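Kitchen check, Plerngate supper club, 30 November 2021. Checked by Rawiri Partington, who was also cooking, so marks may be generous.
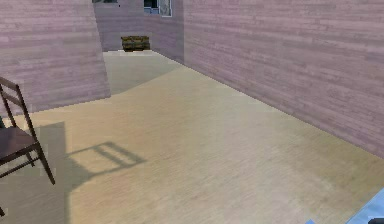 *2 min read*

## Cold side

- [x] **Fridge holding below 5°C.** Passed. The door seal still needs a shove with the hip.
- [ ] **Raw meat on the bottom shelf.** Failed. The brisket was sitting above the trifle like a landlord. Moved.
- [x] **Everything dated.** Mostly. One tub says "March" and I chose not to open it.

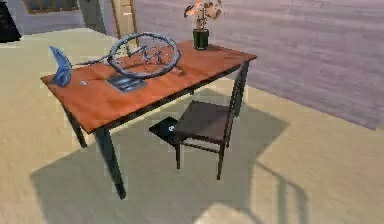 Cayetano Llorente replied that the tub is his stock, that it was frozen in March and only came out last night, and that he'd like it back. Fine - but write "stock" on it.

## Hot side

- [x] **Probe thermometer works.** Read 100 in boiling water. New battery in.
- [ ] **Brisket probed in the thickest part.** Somebody had probed the gravy. Redone, passed.
- [x] **Leftover stew cooled in shallow trays.** Two trays, 800 g each, in the fridge inside 60 minutes.
- [ ] **Oven gloves free of holes.** One pair, three holes. I found the third with my thumb. 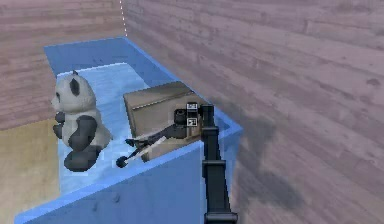
Tejada asks whether the slow cooker counts as hot holding if it's only on "warm". It does if the stew stays above 63°C, so probe it and write the number down. "Felt hot" isn't a number.

## Still to do

- [ ] New oven gloves
- [ ] Second probe, for the gravy enthusiasts
- [ ] Descale the Jomness kettle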